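Technical Designer, Woven Tops and Outerwear
Pado, Sadville office
Full time, on site

Pado designs and sells casual clothing under its own name and supplies a second line, Vosdale, to independent stores. The Sadville office handles design, pattern development, fit and production follow-up for both. We are hiring one technical designer for woven tops and light outerwear. The position reports to Rami Bitar, head of product development.

Scope of work

The technical designer takes a style from approved sketch to sealed sample. A normal season has 161 styles across both lines, of which 29 fall under this position. Each style goes through a proto, a fit sample and a pre-production sample. Carryover styles skip the proto stage unless the fabric has changed.

Duties:
Build and maintain tech packs, including construction details, points of measure, grade rules and trim placement.
Measure incoming samples against spec and record all results within two working days of receipt.
Run fit sessions with the design team and a fit model, and issue written comments to the factory the same day.
Review and correct patterns in house before they are released for grading.
Check shrinkage and torque results from the lab and adjust patterns where needed.
Keep the block library current for shirts, overshirts and unlined jackets.
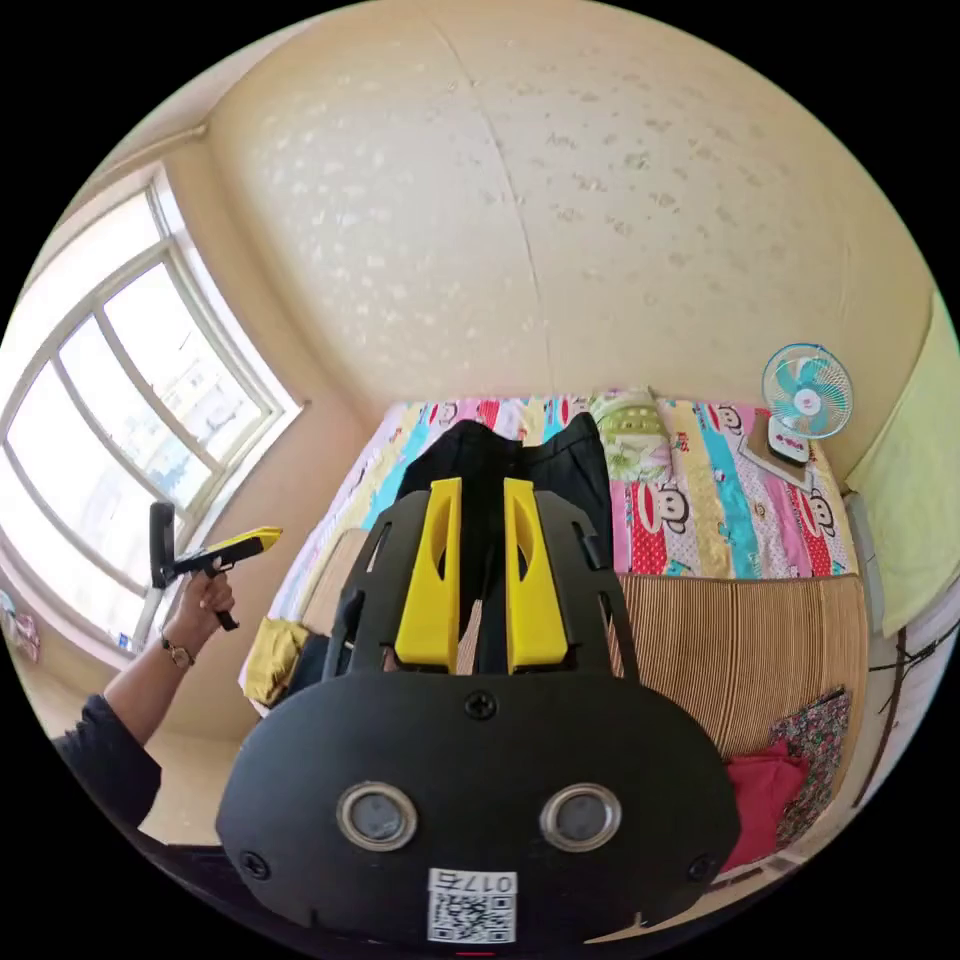 Fit sessions start at 9:30 a.m. and usually run until noon. Afternoons are kept for pattern corrections and factory correspondence. Most of our factories work several hours ahead of us, so comments sent after 4 p.m. are treated as next-day comments in the calendar.

The season now in development includes a capsule with the outdoor label Dobson. It consists of three jackets and a vest, cut from a coated cotton that does not press well and shows needle holes. The person hired will take over this group at the fit sample stage. Prior work with coated or bonded fabrics would shorten the handover but is not required.

Requirements

Four years or more in technical design or pattern making for woven garments.
Working knowledge of one major 2D pattern program. We do not need a specific one.
Ability to write construction comments that a factory can follow without a call.
Sound understanding of grading, including sleeve and armhole balance across sizes.
Basic sewing skills, enough to mock up a collar, placket or pocket.

3D garment simulation is used for some protos. Training is given after hire.

Terms

The position is permanent, with a trial period of 3 months. Hours are 9 a.m. to 5:30 p.m. with a one-hour lunch. Health coverage begins on the first day of the month after the start date. Staff receive a clothing allowance each season. Travel to factories takes place twice a year and is paid by the company. We would like the new hire to be in place by December.

How to apply

Send a resume and two tech packs of your own work as a single PDF. Remove any prices and customer names from the tech packs. At least one should be for a garment with a set-in sleeve. A portfolio of sketches is not needed.

Put reference 2410 in the subject line and address the message to Rami Bitar at the Sadville office. Selected applicants will be asked to complete a paid half-day exercise, in which they measure a sample shirt, list the deviations and write the fit comments.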